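Prudness Puts Divided Cardboard Boxes on Trial for Loose Wire
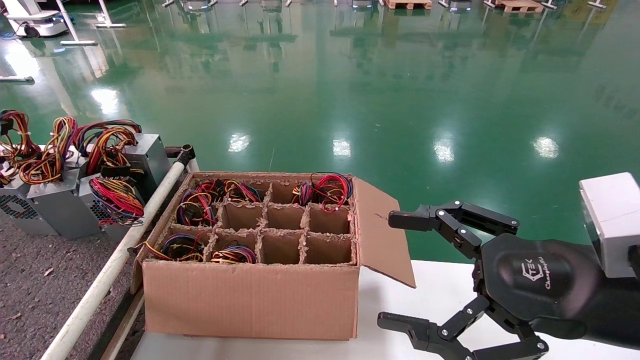

11 May 2019 -- Parts reseller Prudness will spend the next 9 weeks finding out if plain divided boxes keep used wire bundles sorted. The company isn't promising much.

"Every supplier says its dividers end tangles," said Beatriz Garcia, stockroom manager. "Wire springs back up over the cardboard. I want to see 300 orders packed before I believe it."

Plastic trays from Drerner were dropped after two months. Results are due in September.

Contact: Dong-geon Wi, Prudness press desk | © 2019 Prudness | Back to top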